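Jeveton opens its doors for a day of towels, sweaters and robot hands

16/10/2024 — Visitors got a close look at how household robots are taught to handle laundry when Jeveton held its first open day in Chiba. The company, which has 13 employees, put its hand-held gripper tools out for the public to try and ran demonstrations from morning until late afternoon.

Most of the work on show was done on beds, with cloth.

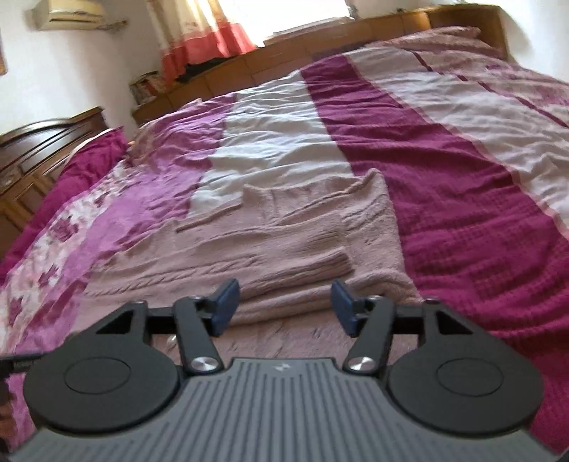
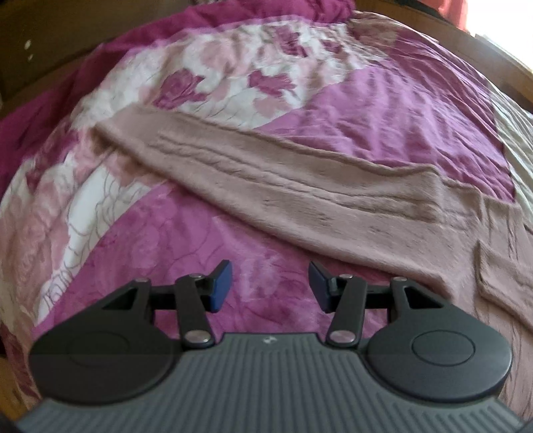

Hand-held grippers with pink fabric on a patterned duvet.

Jeveton does not build complete robots. It makes recordings of people doing ordinary chores with a tool shaped like a robot's hand, and it supplies those recordings to companies that train robot arms. The person holding the tool does the thinking and the moving. A camera records what the tool sees, and the recording is later used to teach an arm to make similar movements without a person guiding it.

Chiharu Amano, who runs the recording program, led the demonstrations and answered questions between them. She told the first group that fabric was picked as the main subject early on and has stayed at the top of the list.

"A cup is the same cup every time you pick it up," Amano said. "You put a towel down twice and you have two different shapes. The arm has to cope with that, so we have to show it a lot of towels."

The company has recorded 460 hours of cloth handling since April. That covers folding, unfolding, turning garments right side out, and moving items from one pile to another. Sleeves take up a large part of it. Amano said a long sleeve that has landed across the body of a garment is still one of the harder things to get right, and recorders are asked to work slowly and let go cleanly before they take a new hold.

Each demonstration lasted 48 minutes and was limited to a small group. Visitors watched a recorder work first, then took turns with the tool themselves. Many of them closed the fingers too early and came up with nothing. Others got a good hold on a corner and then found they had pinched the bedding along with it.

One visitor, a retired dressmaker, asked why the company did not use a plain white sheet so the fabric would be easier to see. Amano said recordings made only on plain backgrounds had caused trouble in the past. An arm trained on them did well in the workshop and poorly in homes, where bedding has stripes and flowers and is seldom flat.

"People's bedrooms are busy," she said. "Things match. If you have a pink towel and a pink bed, the arm still has to find the towel."

Daylight was another topic that came up more than once. Recorders are told to leave curtains as they find them and to carry on when the light changes. Sessions are held at different times of day for the same reason.

A second part of the program dealt with what happens to a recording afterward. Staff showed on a screen how each one is checked from start to finish before it is accepted. Recordings are turned down if the tool moves too fast, if the cloth slides off the bed, or if the recorder's free hand helps out. Amano said that last rule is the one new recorders break most. It is hard to keep the other hand still when a fold is coming undone.

Surero, a software firm that works with Jeveton, sent 3 of its engineers to talk about the training side. They brought a tabletop arm and had it fold hand towels through the afternoon. It finished most of them. A few ended up as a loose roll, and one was dropped on the floor, which got a round of applause from the younger visitors. The engineers said thin towels are still a problem for the arm and that they expect to spend the winter on them.

Several people wanted to know when a robot would be doing this in their own home. The engineers did not give a date. They said hotels and linen services are likely to come first, since the items there are more alike and the work is done in one place.

Questions about privacy came up too. Amano said recorders work only in rooms where they have written permission, and that mail, medicine and family photos are put out of view when the owner asks. Any recording that shows a person's face by accident is deleted. Homeowners can ask to have a session removed later — Jeveton keeps a list of which recordings came from which address for that purpose.

The company is looking for more recorders in the Chiba area. The work is part time and paid by the session, and no technical background is needed. Training takes one morning. Applicants should be comfortable standing and leaning over a bed for long stretches.

A follow-up event on kitchen work is planned for next April, with dishes and food containers in place of laundry. Registration will be handled through Jitard, the booking service used for this visit, and places will again be limited.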